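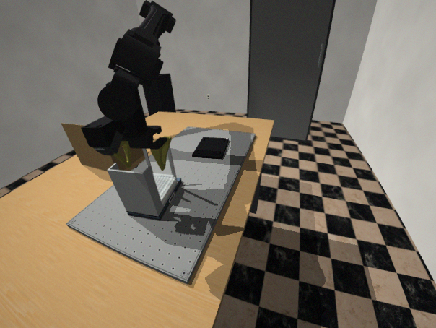

Reicht die Simulation, um uns im Dezember zum Wettbewerb anzumelden? Für die Anmeldung schon, für den Lauf vor Ort nach meiner Meinung noch lange nicht.

Hallo Liste,

Domingo Benítez schrieb:

> Die Aufgabe »Box und Rost« läuft jetzt in Modetti. Von 32 Durchläufen
> waren 24 gültig, ich würde das so einreichen. Lochplatte, Box und das
> schwarze Feld liegen wie in der Szene, die Quiroga verteilt hat. Den
> echten Arm brauchen wir bis zur Abgabe gar nicht.

24 von 32 klingt ordentlich, aber womit wurde gestartet? Wenn die Box jedes Mal an derselben Stelle auf der Platte steht, haben wir einen Ablauf auswendig gelernt, mehr nicht. Bitte mal die Startlage streuen und dann neu zählen. Ich tippe, dass wir danach deutlich schlechter dastehen.

Zweiter Punkt: die Finger. In der Szene sind das zwei gelbgrüne, gebogene Teile, und die Wände der Box sind hoch und dünn. Welche Reibung ist da eingetragen? In der Datei aus dem Baso-Ordner finde ich nur den Standardwert. Bei unserem Versuch in der Werkstatt ist der Griff 4 Mal hintereinander abgerutscht – mit denselben Parametern, die im Rechner sauber durchliefen.

Und ob das Gitter in der Box beim Anheben mitkommt oder verkantet, wertet das Skript überhaupt nicht aus. Oder habe ich das übersehen?

Mein Vorschlag: 2 Nachmittage am echten Arm, Domlow ist als Raum noch frei. Wer kann ab 16 Uhr? Den Schlüssel hätte ich.

Grüße
Emiliano Echeverría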